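# How a Checkout Counter Works

A checkout counter is a workstation. Its job is to record what a customer is buying, add up the prices, take payment, and hand over the goods. Small shops and large supermarkets use the same basic parts, although a supermarket has more of them.

This explainer covers the register, the cash drawer, the scanner, the cables, and the shelves behind the counter. Words in **bold** are listed again at the end.

## Part 1: The register and the drawer

The **cash register** does the arithmetic. Inside the housing there is a small computer with a list of every product in the shop. A shop like Solletti, which sells bottled sauces, snacks, and other dry goods, might keep 3,000 products on its list. Each entry has a name, a price, and a number.

Under the register is the **cash drawer**. Inside a typical drawer there are separate spaces for bills and for coins. A drawer of this type usually stays locked between sales. When a cash sale is finished, the register sends an electrical signal to a latch inside the drawer. The latch lets go and a spring pushes the drawer forward. The cashier puts the money in, takes out the change, and pushes the drawer shut until it clicks.

Customers often put coins or small items down in a tray while they pay. A tray with a raised rim stops coins from rolling off the counter.

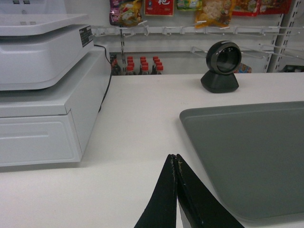 ## Part 2: The scanner

The black device with the round head, standing at the back of the counter, is a **barcode scanner**. It is a type called **omnidirectional**, meaning "in all directions." An older scanner sends out one line of light, and the cashier has to line it up with the barcode. An omnidirectional scanner can read a barcode that is sideways or upside down.

A **barcode** is a number written as stripes. Dark stripes absorb light and pale gaps reflect it. The scanner works in this order:

1. It shines light on the package.
2. A sensor measures how much light comes back from each stripe and gap.
3. A chip turns the pattern of dark and pale into a number.
4. The number travels to the register.
5. The register finds that number on its list and shows the price.

All five steps are normally finished before the cashier has put the package down. The beep means that the number was read. It does not mean that the price is correct — the price comes from the list, and someone has to keep the list up to date.

Suppose a jar of Puson pickles has a torn label. The scanner cannot read half a barcode, so the cashier types the number on the keys. The number is printed under the stripes for this purpose.

## Part 3: Cables and labels

Electronic equipment needs power, and the separate parts of a checkout need a way to exchange signals. Some checkouts use radio signals for part of this work. Many use cables. A cable should have a little slack, so that moving the equipment by a small amount does not pull the plug out.

Equipment also carries a **rating label**. It is usually a small sticker on the back or the side, and customers rarely read it. A rating label can give the name of the maker, the model, the voltage, and a serial number. A repair technician reads it first. Belmiro Veloso, who repairs registers, photographs the label before he opens any housing, so that he can order parts with the right numbers.

## Part 4: The shelves beyond the counter

The dark bottles with red caps are on a lower shelf past the far edge of the counter, with a rail of peg hooks above them.
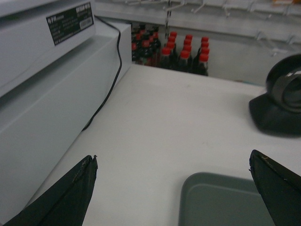 Heavy goods are commonly kept low. A full glass bottle has a lot of mass for its size, and a low shelf is steadier when most of the weight is near the floor. Light goods, such as bags of snacks, can hang from **peg hooks**.

Bottles in straight rows are easier to check than bottles in a jumble. A person doing **stocktaking** multiplies the number of rows by the number in each row. If a record says 37 bottles should be in the shop and the shelf and storeroom together hold 35, then 2 are missing from the record or from the building. Barış Yüksel does this sum every February for his own shop and writes the answers in pencil.

## Words to know

- **Barcode**: a number written as stripes
- **Barcode scanner**: a device that reads barcodes with light
- **Cash drawer**: the locking drawer that holds bills and coins
- **Cash register**: the machine that adds up prices and records sales
- **Omnidirectional**: working in all directions
- **Peg hook**: a hook for hanging goods
- **Rating label**: a sticker with electrical and model information
- **Stocktaking**: counting the goods in a shop

Last checked: 26/03/2026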